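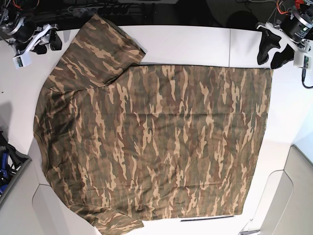

Plestolach two-arm folding kit for a small uniform shop - worth it?

Posted 07/07/2023 in Workshop Automation

We clean and repack used shirts and field clothing for resale. The shop handles 100 pieces on a normal day, nearly all of them cotton or a cotton blend, and most of them printed camouflage. Folding and bagging takes up one full work position. I have been offered the Plestolach two-arm kit through a dealer in Astville. The quote covers the two arms, one gripper on each, a wrist camera on each, an overhead camera, and a year of access to the Ukum software that runs the folding routines. The table is extra.

The dealer's sheet says the kit will fold "standard upper-body garments" but gives no cycle time and no reject rate. My questions are these.

Can it find the collar and hem on a busy camouflage print, or does it need plain cloth?

Does it need a particular table surface? Ours is brown and scratched.

Is the software usable after the first year if I don't renew?

I can write simple scripts but I am not going to train anything from scratch.

briggs_line2

I have run this kit for seven months on T-shirts and work shirts. Taking your points in order.

Print. Camouflage is harder than plain cloth, but the trouble is mostly with inside edges. With a T-shirt laid out on a white table, the outer outline is easy to pick up and the hem comes through well. A sleeve lying on top of the body is a different matter, as the pattern on the sleeve blends into the pattern underneath. Our log for the first week of camouflage shirts had 71 failed first grasps, and the large majority were sleeve grasps of that type. Recording our own demonstrations on the actual stock brought this down a good deal. If your dealer is offering the base routines only, ask what it costs to add your own.

Table. Use white or very light gray, matte if you can get it. Ours is slightly glossy and the overhead light had to be moved to one side. Brown will cause you trouble with tan and khaki prints.

Bagging is sold as part of the same package and I would treat it as a separate purchase. Clear film is the worst material we handle. It takes on the color of whatever is behind it, it creases differently each time, and at full arm speed the wrist view smears enough that the software loses the edge of the film.
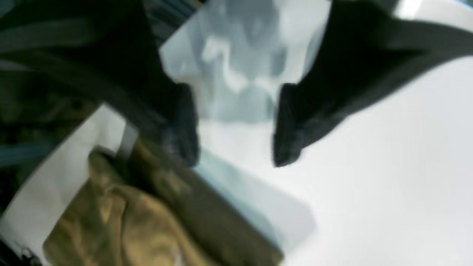 We cut the travel speed for the last part of each move and added a short pause before the fingers close. That costs time on each cycle but the success rate on film went up enough to justify it. Cloth doesn't need the pause.

Keep loose items out of the work area as well. Tissue, paper slips and light-colored sheets on a white surface are easily taken for part of the job.

Software. After the year, Ukum keeps running whatever version you have installed. You lose updates and remote support. Confirm this in writing, as the terms were changed last December and older quotes may still carry the previous ones.

Settings we ended up with on camouflage cotton, for what they are worth:

1. Grip force at setting 3. Higher settings leave pinch marks in thin jersey and gain nothing.

2. Exposure on the wrist cameras fixed by hand. Automatic exposure reacts to the bright table and turns the black fingers and any dark cloth into one shape.

3. Grasp at a fold or layered edge where there is one. The fingers close on a gathered bunch of cloth, so a target on a flat single layer gives a weak hold.
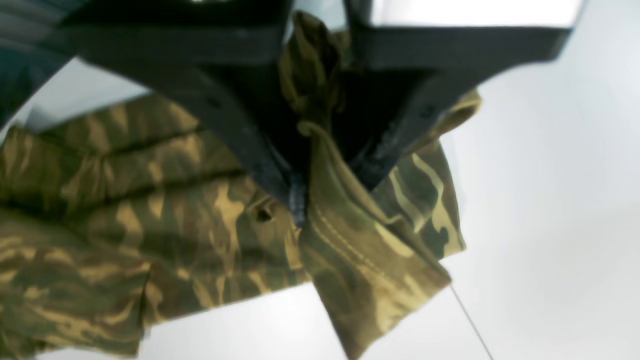

4. Check stitching and buttonholes after the first few pieces of any new style. We had one snag on a loose thread in a double-stitched hem. The fingertips were undamaged but the garment was scrapped.

5. Route cables away from the cloth. A thin dark line across a pale table can be read as a garment edge.

At your volume it will not replace the work position. It will run unattended for short periods on flat T-shirts, and someone still has to lay out the heavier pieces and clear misfolds.

pressroom_ed

Don't buy it. We had one on trial and sent it back. A folding board costs next to nothing and any new hire can learn it in a morning.

tolerance_stack

The folding board advice is fair for T-shirts only, but it doesn't answer what was asked.

One addition to the long reply. Check the part number on the fingers before you order spares. Ours are 2531, and the dealer first shipped the wider type, which fit the bracket but did not meet at the tips. Thick canvas held fine. Thin jersey slipped out on nearly every lift until we got the right ones.

On the table question, a sheet of white laminate over your existing top is enough to start with. Fasten it down at the corners, because the arms will drag it if a grasp goes low. Run the overhead camera calibration again after fitting it - the added thickness is small but it shifts the grasp height.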